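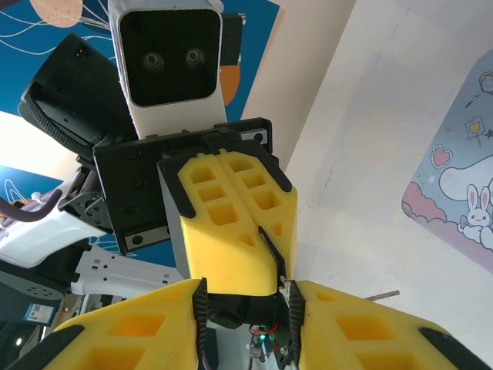 Packing and Tidying FAQ

I'm Jade Gill, and I get the same handful of emails every week, so I finally typed up my answers! (Last updated September 16, 2018.)

Where do I start?
With whatever you use least. For me that was the hall closet, and it took nearly 2 hours because I kept stopping to try on old coats. Leave the kitchen for the end or you'll be eating takeout for days - ask me how I know.

Do I need fancy storage bins?
Nope! I bought a set of Prindwood ones in March and they're fine, but most of my stuff still lives in old shoeboxes with masking tape labels.

How heavy is too heavy for a box?
If I can't carry it up the back steps without resting, I take something out. Books go in the small boxes, with towels or sweaters stuffed in on top so nothing slides.

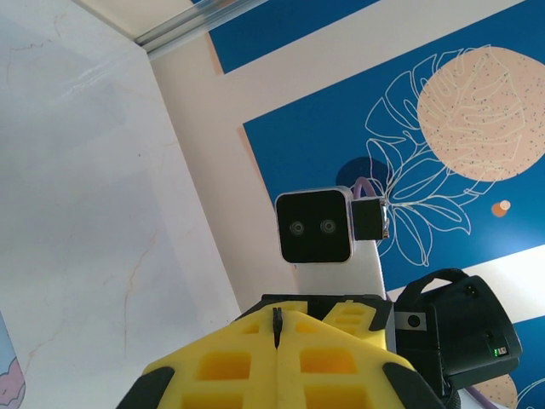 I also write the room on two sides of every box, plus a word or two about what's inside ("desk drawer junk" is a perfectly good label).

What if I get stuck?
Set a timer for 10 minutes and do one shelf. If you're still grumpy when it rings, go have a snack and try a different shelf.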